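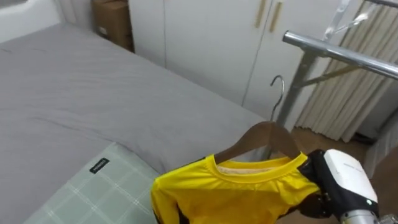

図1 木製ハンガーにかけた黄色いTシャツとグレーのシーツのベッド

「寮の部屋の服、どうしたら散らからない?」という、わりと切実な疑問から始めた課題です(わたしの椅子はずっと服置き場でした!)。班はわたしとAmarachi Mohammedさん、Raelene Elleryさんの3人で、班名はTavia。6月のあいだ、服をたたむ派とかける派に分かれて、朝の支度にかかる時間を毎日メモしました。

記録は全部で152回分。かける派の平均は40秒で、思ったより速くてびっくり。Tシャツはたたむものだと信じていたのに、図1の黄色いシャツみたいに色がはっきりしたものは、ラックに並んでいると本当にすぐ見つかるんです。

あと、ベッドの使い方も大事でした。シーツの上に服を一度広げて、ハンガーに通してからラックへ、という順番だと床に物を置かずにすみます。ただし途中で電話が来ると、そのままベッドが服の山に……これはわたしだけで5回やりました。

ハンガーは木のものと針金のものを比べました。丸首のシャツは木のほうが肩の形がきれいに出ます。でも幅をとるので、わたしのラックだとすぐ満員です。Raeleneさんは針金派のまま譲らず、班の結論は最後まで割れました。冬のコートはまだ試せていないので、後期に続きをやります。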